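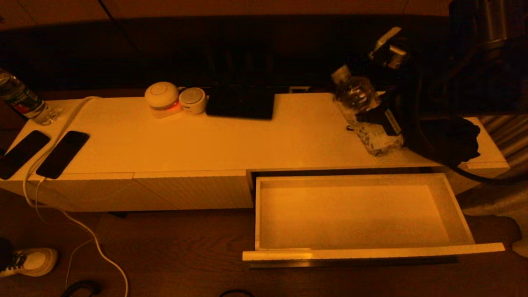
My little sister says every drawer is a magic drawer, and if you shut it quickly enough the mess inside disappears. A reader in Faltham wrote that to us, and we have our doubts.

Try it. Put a charging cable in a drawer, shut it, wait until December. The cable will still be there, and it may well have wound itself round a pencil.

Grown-ups believe odd things about drawers too. Some say a tidy room is one where you can't see anything. Is it? If you can't find your phone charger, the room only looks tidy. The Gernis catalogue says one of its TV cabinets can hold 200 things. Which things? Peas or shoes?

So what is a drawer good at? Mostly it keeps dust off and stops small objects rolling away. A drawer slides on runners, a bit like a train on rails. Pull it right out and you can see what's at the back.
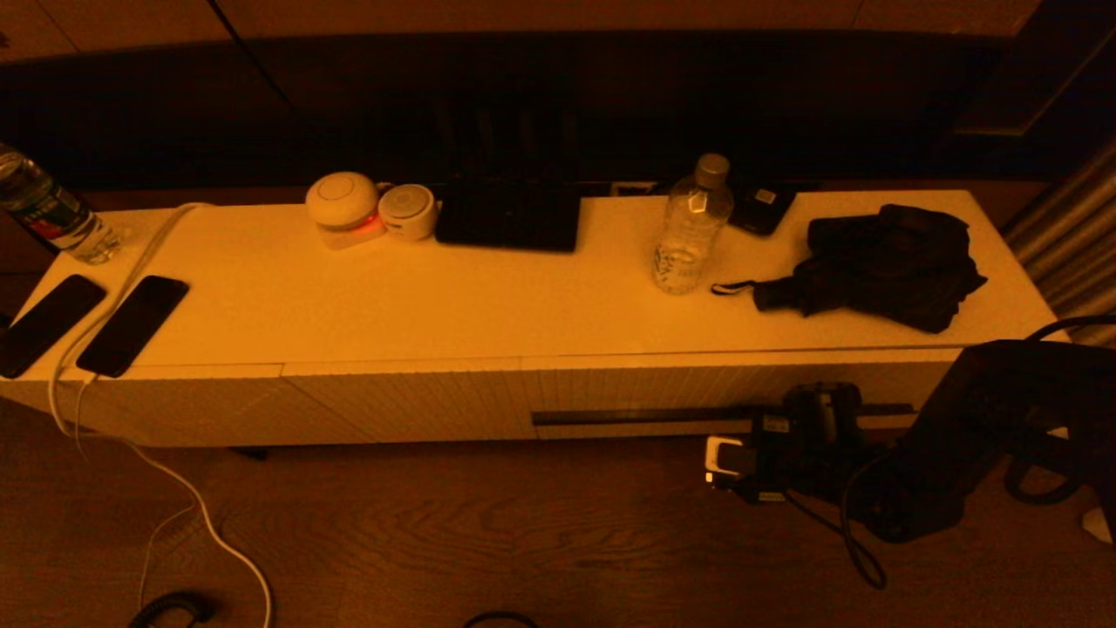 The top of a cabinet is different. It is flat and easy to reach, so people put things down there and forget them. Phones, bottles, cables. Putting a lid on a bottle helps, but we still wouldn't stand one near anything electric. And a cable that hangs down to the floor can catch a foot, whatever your uncle says about being careful.

Does tidying take all afternoon? We don't believe that either. Pick 2 things and find each one a place. Then see if you can still find them tomorrow.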